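Building a Hand-Held Gripper in a Shared Workshop
Speaker notes – Dionysis Nikolaidis, Fludau Community Workshop 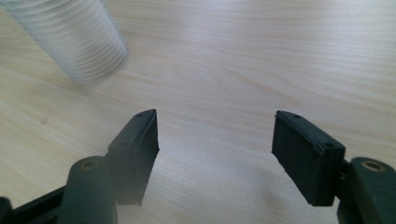
Slide 1. The hand-held gripper over the workshop table, fingers apart.

Opening
Thank the organisers and the members of the Lindqvist evening group. State that the talk will last 16 minutes and that questions will be taken at the end. Printed copies of the parts list are by the door.

Background to the project
The Fludau workshop began the Vemus project in March. The aim was a gripper that a member could hold and operate by hand, and which could be made on the equipment already available in the building. It was agreed at the outset that no part should require a machine to which members do not have ordinary access. The same fingers are intended to go on the arm at a later stage, so the mounting pattern was fixed early and has not been altered.

The fingers
Refer to the slide. Draw attention to the tapered finger on the left and to the fine vertical ridges on its gripping face. Each finger shows two small screw holes along the top. The version on the table is the fourth; the previous three are in the box at the front and may be passed round during this section.
Explain the reasons for the changes. The first pair was too flexible at the tip. The second was stiff enough, but the screw heads stood proud and caught on the work. The third was satisfactory apart from the gripping face, which was smooth and let light objects turn.
Pause here if the box has not yet reached the back row.

The mounts
The green cylindrical mounts carry the fingers, and a brass-coloured bushing can be seen in the top of each. Members who have built hinges in printed plastic will know that a bare hole wears oval in a short time. The bushings were bought from Fultberg in a bag of 50, and the remainder are in the small parts drawer for general use.
Note for speaker: the bushings are pressed in with the bench vice and a flat piece of scrap. A hammer should not be recommended, whatever is said from the floor.

Choice of test objects
The project has favoured light, thin-walled plastic items, such as the ribbed translucent piece lying at the upper left of the slide. Such items deform under a modest force and give the operator an early indication that the grip is too firm. Heavier objects were tried first and taught the group very little.
Members are asked to return test objects to the shelf after use.

Cost and time
The build occupied around 4 months of evening sessions, a good part of which was spent waiting for the printer to become free. Costs were met from the ordinary materials budget. A full breakdown is on the back of the parts list.

Remaining work
2 matters are outstanding. The first is the return spring, which is stronger than it needs to be and tires the hand. The second is documentation – the drawings for the mounts are complete, but those for the frame bars still show the earlier hole spacing and should not be used for cutting.

Questions
Repeat each question for those at the back. Enquiries about the arm itself should be held over to the next talk. Members wishing to try the gripper may do so at the long bench afterwards, in pairs, and should sign the tool book first.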